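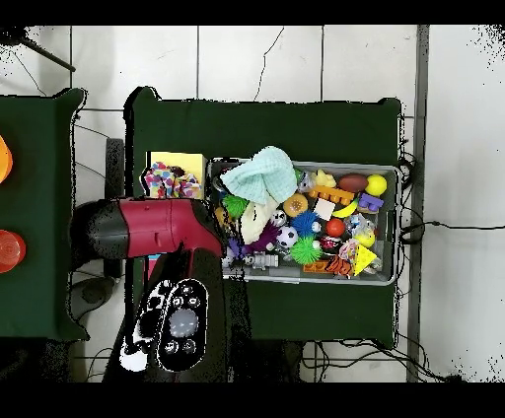
The packed toy bin at Wostley, arm at the near corner.

August, by Nerys Dafis

Gwynne's write-up of the Sakberg grasping policy leads with 47 new objects picked "without retraining." I've read it twice and I still don't know what counts as new. A toy banana is new if you've never trained on a toy banana. It's a lot less new if you trained on 1341 picks of other small, bright things you can pinch from above.

My bigger gripe is the bin. Packed to the rim with soccer balls, spiky balls and a crumpled washcloth, it's a fair test on the first pick. By the twentieth the easy stuff is gone and you're down to whatever is flat against a wall. The success rate averages over all of it, and resets aren't reported. Who refilled the bin, and when?

I asked for results split by pick order. They sent eight runs. Eight! Cloth was scored separately, in a footnote.

I'd like to see 24 full bins, emptied to the bottom, every failure logged. Until then I'm filing it next to the Vokville numbers.

We use cookies to remember your preferences. Accept | Manage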